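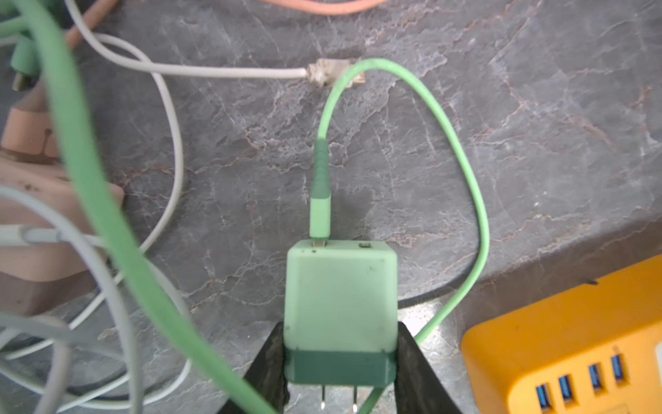 Fig. 1. A mint-green charger held between the two fingers, cable still plugged in at the top.

Unit 5: Handling cables and small electrical goods
Applied Automation, evening course, Clonitley
Handout for the session of Monday, August 17, 2026

Last time we looked at boxes and bottles, which are kind to a robot. They keep their shape and stay where you put them. Tonight we move on to things with leads, and I have been looking forward to it all term, because this is where you find out how good a kit really is!

The kit under review is the Kullis bench set. It comes as two arms, a rail to mount them on, wrist cameras and the Flidex software for recording and replaying tasks. Please read the Kullis set-up guide before you come, at least as far as the part on joint limits.

5.1 Why a charger is a hard thing to pick up

Think of the charger and its cable as two objects that happen to be joined. The block is stiff and will sit nicely between flat fingers. The cable bends wherever it likes, springs back, and may be lying under three other cables. Lift the block and you lift part of the pile too. Plan for the pile as well as the block.

Terms to know:
Grasp point -- where the fingers meet the object
Slack -- the length of cable free to move before anything pulls
Snag -- a cable caught on something it was not meant to touch
Regrasp -- putting the object down and taking hold again at a better angle

5.2 Two arms

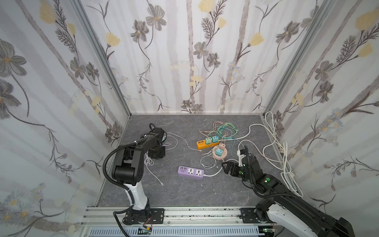
With a pair of arms on one rail you can give each a job. One steadies the strip or holds the lead out of the way, and the other does the fine work. Flidex lets you record both together, and I really like how it deals with waiting: you mark a point where one arm must hold still until the other has finished. My first try at this took 9 takes. By the following evening I was down to 4, and enjoying myself far too much to go home.

One grumble. The default closing speed is too brisk for light goods, so turn it down before you start.

5.3 Seeing what you are about to grip

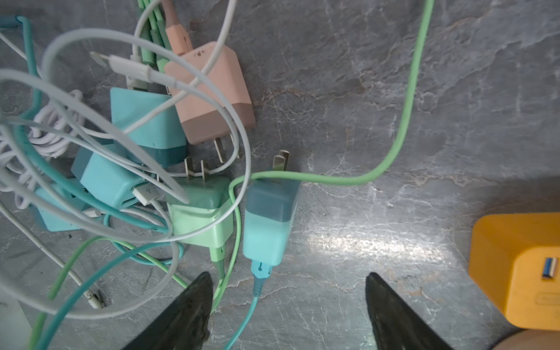
Wrist cameras earn their keep once you start sorting by colour and by angle. A fixed camera tells you where the pile is; the wrist view tells you which way a thing is facing, and that decides your approach. Take the mint charger and the blue-grey one beside it: both have their prongs up, with the cable leaving from the other end, towards the gripper. Come in low and you risk closing on the cable. The yellow one over on the right is clear of the tangle and would make a much gentler first pick.

Barroso's workbook has a good chapter on choosing the order of picks (start at page 161). Read it with a real heap of leads in front of you, it makes far more sense that way.

5.4 To do before next session

Draw your own pile from above and number the picks in order.
Mark one grasp point on each block and show where the slack lies.
Write a short paragraph on when you would use the second arm and when you would leave it parked.

The October group will have the newer Flidex release, so keep your notes on closing speed -- I want to compare them.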